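Whiteboard, meeting room – cleaning and surface notes
Notebook 164, June, started 09:40

Board is blank at the time of writing. Everything below refers to the large one with the aluminium tray.
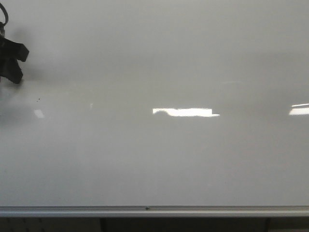
Background

Parviz asked for a proper record of how this board is looked after, after the complaint about ghosting on the smaller one in the corridor. Past notes are scattered over three notebooks and one email from Theresia, so I am putting what we know in one place. Asset number is 2179, on the inventory sheet under Groltuna (the room, not the supplier).

Surface

Glossy finish. It shows the ceiling lights as bright patches across the middle, the largest near the centre, long and white. That patch is a nuisance for anyone sitting opposite and reading, but it is useful for inspection: residue shows as a break in the edge of the reflection well before it shows anywhere else. Check by moving the head and letting the reflection travel over the area of interest.

Two tiny dark specks towards the left side. Could be marks or bits of debris. Further right, at much the same height, a very small faint smudge, brighter than the surface round it. None of these would bother a reader. I have left them alone for now so that Amirhossein can look before anything is wiped.

Method as used up to now

1. Dry microfibre, top to bottom, overlapping strokes. Fold the cloth after each full width.
2. Damp microfibre, water only. Wring until it no longer drips on to the tray.
3. Dry again with a second cloth.
4. If colour remains, 100 ml of the Prikik solution made up in the spray bottle, applied to the cloth and never straight on to the board.
5. Tray last. Lift out pens and eraser, wipe the channel end to end, put back.

Step 4 has been skipped most weeks. Sandrine's view is that the solution leaves a film which takes up ink on the next use and that we then blame the pens. I am inclined to agree but have no measurement to support it. The corridor board got the solution every week and is the worse of the two. It also gets the cheap pens, so that comparison is weak.

Pens

Abbasi bullet tip, black and blue, wipe off dry after a day. Red needs the damp pass after a day and the solution after a week. Green has not been tried for longer than an afternoon. Anything from the mixed box in the cupboard is to be kept off this board until it has been sorted – at least one of them is permanent, and the cap does not say so.

Proposed test

Four short strokes per colour, low down on the right, each 76 mm long against the steel rule. Leave overnight. Wipe with dry cloth, five passes, same hand. Score 0 for no trace, 1 for trace visible only in reflected light, 2 for trace visible face on. Repeat after a week on a fresh strip beside the first. Nima has offered to do the scoring without being told which cloth was used, and I would like to take him up on it.

The overhead lights should be on for all scoring. With them off, 0 and 1 can't be told apart.

Open points

– Does the Drendine cloth shed? Fluff in the tray last month, source not traced.
– Are the two specks loose? Try a clean dry cloth first, no fingernail.
– Who has the second eraser?
– Grey tone looks slightly darker over the upper third. Lighting, most likely, but do one damp pass on half of that strip and compare before deciding.

Amirhossein to look at the specks this afternoon. Strips to go on once he has finished.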